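# Chapter 4. Moisture in Nonwoven Sheets

A nonwoven sheet is made by bonding fibers directly, without spinning or weaving them first. The space between the fibers sets how much liquid the sheet can hold. This chapter treats storage and loss of that liquid; bonding methods were covered in Chapter 2.

The basic quantity is the *liquid ratio*, the mass of liquid divided by the mass of dry sheet. A ratio of 400 percent means that 50 g of dry sheet carries 200 g of liquid. Liquid in a stack also drains downward over time, so the ratio must be stated with the position of the sheet.

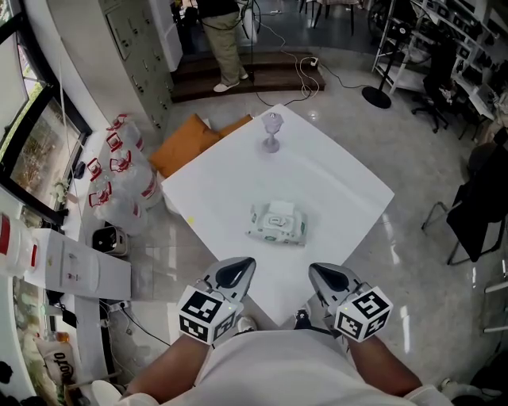

*Figure 4.1. Wet wipes in a package with a flip-top lid.*

Loss from a package takes two paths: through the film and past the lid seal. Section 4.3 gives a method, after Oravec, for measuring each path on its own - the lid is taped shut for the first run and left as supplied for the second.

Handling changes the exposed area. A sheet laid flat loses vapor from both faces, while folds shield part of the surface and slow the loss. The flat-sheet equations in Section 4.4 therefore need a shape factor.

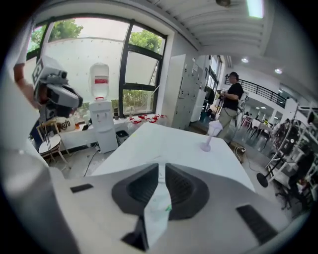
*Figure 4.2. A crumpled sheet. Compare the flat case in Section 4.4.*

Readers should know the units in Appendix B before starting Section 4.1.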